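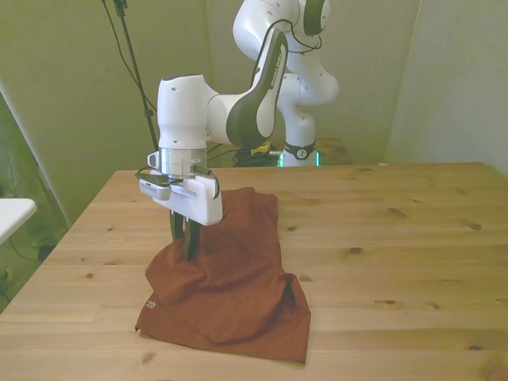 Tabletop Arm Cell — demonstration days at Relten

If you'd rather see an arm work before you read a spec sheet (I would!), come to one of our open days. I run most of them from the Relten showroom, and cloth is what everybody wants to watch, so cloth is what we put on the table.

The arm is a Franka Emika with a two-finger gripper, mounted at the far side of a plain wooden table. We use garments and fabric pieces because they're awkward. A box stays box-shaped wherever you grab it, but a bit of fabric creases the moment a fingertip presses on it, and the folds end up somewhere new every time. Stand at the near side and you get a very good view of the fingers coming down.

What happens on the day

Doors open at 10 am and the first run starts half an hour later. Groups are kept to 6 so you can all get close to the table. I talk through the setup, we do a few pick-and-place runs, and then it's over to you — bring your own fabric if you like. Thick fleece, slippery lining, an old work shirt, I'm happy to try any of it. Some pieces go nicely and some get dropped, and I leave the dropped ones in because people ask better questions afterwards.

Last June a group from Tramar came with a whole bag of sleeves and we ran well past lunch. Great fun, though I did miss my train.

What you can order

Cell with arm, table and gripper: order code 3876
Spare finger set: order code 2046
Nirkon control software: included with the cell, one seat
Delivery: 23 working days once the order is confirmed

The cell can be hired too, by the month, with the same software. Ask me for the hire sheet.

Getting here

We're on the Rosales estate, second unit past the gate, with parking round the back. The showroom is all on one level. Tea and coffee are laid on, but lunch isn't, so bring a sandwich or try the van by the gate.

To book, use the form on the contact page and tell us what sort of material you handle. A rough weight and size helps — and a photo, if you've got one.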